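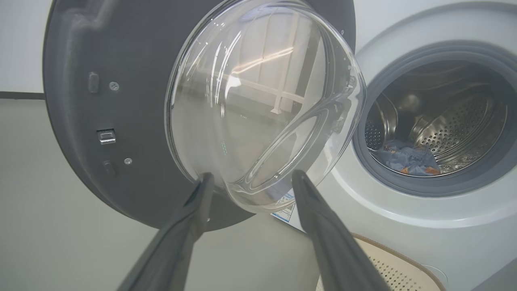

How to clean the door of a front-loading washing machine

Many people clean the drum and forget the door, and then they wonder why the clean towels smell. I do this small work every second Wednesday, and it needs about 16 minutes. Open the door as wide as it goes, so the inside of the glass is turned to you. The glass is shaped like a bowl, and the dirt likes to stay in the curved ridges and in the lip at its lower edge, so begin there.

What you need: two soft cloths, an old toothbrush, 200 ml of warm water and 100 ml of white vinegar.

1. Switch the machine off and pull out the plug.

2. Mix the water and vinegar. Make one cloth wet and wipe the glass from top to bottom.

3. Go with the toothbrush along the ridges, then along the joint between the glass and the frame.

4. Clean near the latch hook with an almost dry cloth. Do not push or bend the hook, and leave the screws alone.

5. Wipe once more with plain water and dry everything with the second cloth.

Leave the door a little open until evening. In our flat in Plunduddale the air is damp, so I leave it open the whole night.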